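Asell is a small town on the east bank of the Plullus River. It grew up beside a ferry landing and later became known for furniture making. At its peak the trade supported 18 workshops, most of them on Goh Street.

The workshops built tables, benches and cabinets for farms in the valley. Pale woods were preferred – they were cheap and took wax well.
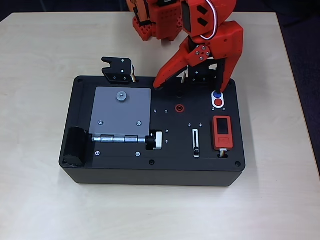 Most of the shops closed after the Nukitz sawmill shut down and lumber had to be hauled in from 85 miles away. Five remain in business.

A furniture fair is held each February in the old ferry hall and lasts 10 days. Makers from outside the valley have been allowed to sell there – though only on the upper floor – under rules adopted on 2018-04-28.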